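April, open day, written up after everyone cleared out

Up since 6 and my voice is gone, but I want this down before I forget it. Tomos Howells brought the Isorik visitors through at 11, 30 people in a bay that fits maybe half that, so we ran the bin picking demo twice and let the back row swap forward. Wissam Majali drove, I talked (too much!).

Setup was the usual one for the KUKA - red and green blocks in the metal bin, second bin right behind it, board clamped on the left. I dropped the approach speed to 200 mm/s for the crowd and I'm glad I did, people could follow what the fingers were doing.

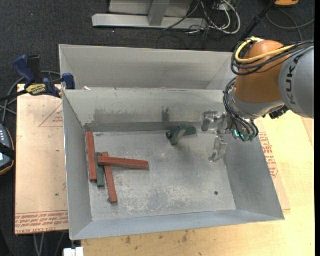

Best question of the day came from a woman at Wynne, who wanted to know what we do when one block is lying across another. I said top one first, always, and then Wissam pointed out that the planner ranks by grasp score and height is only part of it. Fair. I need to fix that in my talk.

Still to do: pull log 131 and look at the long pause in the second run, ask Tirnard about a spare cable sleeve, send Tomos the slides. Also more water next time, it gets so stuffy in there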